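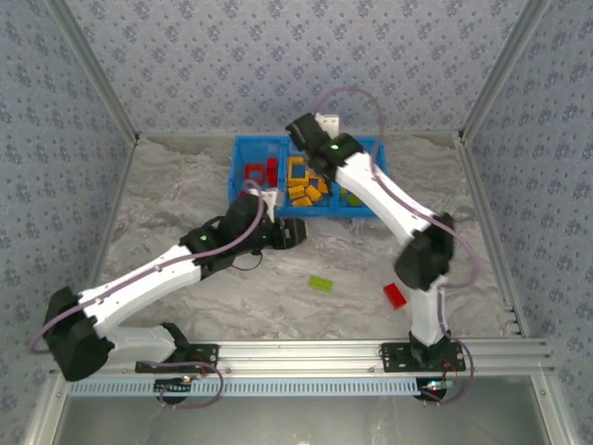

Cesel Zweiarm-Arbeitszelle für Aufräum- und Sortieraufgaben

Stand: Oktober 2018
Artikelnummer: 3466
Hersteller: Cesel
Vertrieb: Trakow

Kurzbeschreibung

Die Cesel ist eine geschlossene Tischzelle mit zwei Roboterarmen auf einer gemeinsamen Aluminiumschiene. Sie richtet sich an Labore, Hochschulen und Betriebe, die prüfen wollen, welche Handgriffe aus Haushalt und Werkstatt sich heute schon einer Maschine übertragen lassen. Die Standardaufgabe ist das Einräumen von Bausteinen nach Farbe in einen Behälter mit drei Fächern.

Was die Zelle kann

Einzelne, flach liegende Teile mit freiem Rand greift die Cesel zuverlässig. Beide Arme arbeiten gleichzeitig, solange sich ihre Wege nicht kreuzen. Kommen sie sich zu nahe, wartet der rechte Arm. Ein voller Durchgang mit 28 Teilen dauert im Werkstest 252 Sekunden. Ein Mensch ist damit deutlich schneller fertig.

Was sie noch nicht kann

Übereinander liegende Teile werden oft verschoben statt gegriffen. Steine dicht an der Behälterwand oder unter dem Ellbogen eines Arms bleiben manchmal liegen und müssen von Hand in die Mitte gelegt werden. Weiche Gegenstände wie Socken oder Putzlappen gehören nicht zum Lieferumfang der Software. Für ein Kinderzimmer ist die Zelle also nicht gedacht, für eine Vorsortierung von Kleinteilen an einem festen Platz unter Aufsicht schon eher.

Aufgabe einrichten

Den Behälter in Reichweite beider Greifer auf den Boden stellen. Er darf schräg stehen, die Lage wird beim Start neu eingelesen. Die Teile davor verteilen, Farben gemischt, möglichst ohne Stapel. 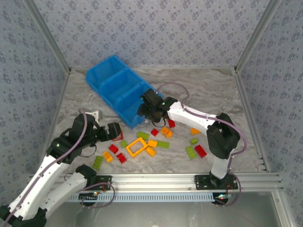
Danach die Zuordnung der Fächer wählen und den Durchgang starten. Wer eigene Teile verwenden will, legt zuerst eine neue Teileliste an – die mitgelieferte kennt nur Bausteine.

Technische Angaben

Arme: zwei, baugleich
Grundfläche der Zelle: 900 x 900 mm
Montage: schwarze Grundplatten auf der vorderen Schiene
Kabelführung: gelochter Kanal unter der Schiene
Rahmen: Aluminiumprofil

Zubehör

Ersatzfinger Abugri, Satz für beide Greifer
Teileset Burkwood, Bausteine in Rot, Grün und Gelb
Behälter mit drei Fächern, blau

Lieferung und Preis

Die Zelle wird vormontiert geliefert. Aufstellung und Einweisung übernimmt Trakow auf Wunsch, der Aufwand wird gesondert berechnet. Preis auf Anfrage. Leihgeräte für einen Vorversuch mit eigenen Teilen sind begrenzt verfügbar – bitte bei der Anfrage Größe und Material der Teile angeben.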